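**October** – The folding tables are back at Solheim, and the autumn shirt drive is off to a wonderful start! In its first month the clothing room took in more than 700 pieces, nearly all of them clean, and most of them white shirts for people heading to interviews or starting a new job.

Every donation begins the same way. It comes out of the bag in a heap, gets put on the pale table by the wall, and someone finds the hem, the sleeves and the collar.
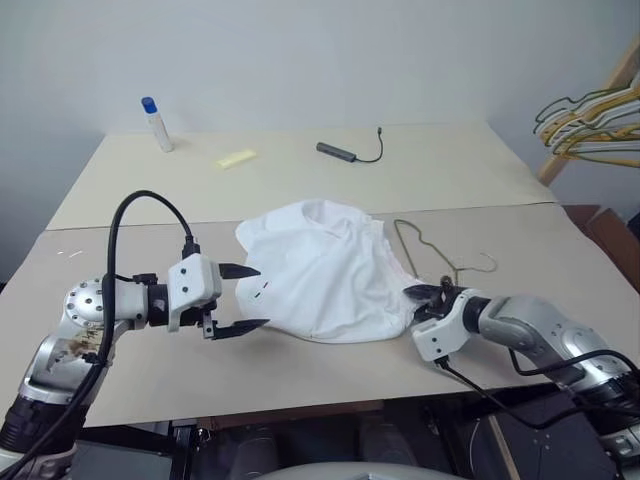
After that comes the part the regulars love best, getting everything onto hangers. Leidy Montoya, who runs the room, is a firm believer in wire ones (they take up so little space on the rail!), and she likes the hanger threaded in at the neck and both shoulders set square before the shirt goes anywhere. It makes a real difference when you're flipping through a full rail looking for your size.
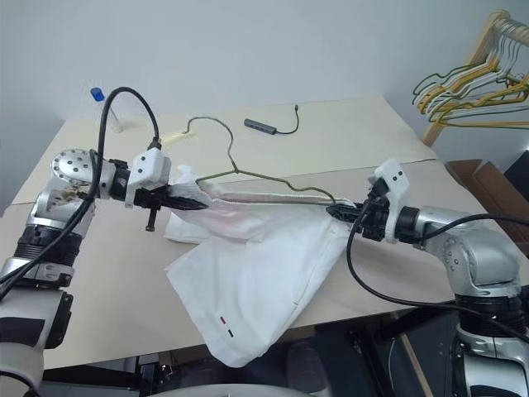 Sohail Tarar wrote in to say he picked up two shirts last spring and still wears both, and that he'd love to see the room open one evening a week for people who work days. Good news for him: evening hours start next month, from 6 until 8.

Shirts in all sizes are welcome, large ones most of all, and spare hangers too. Drop them at the side door on Alirico Street any morning before noon.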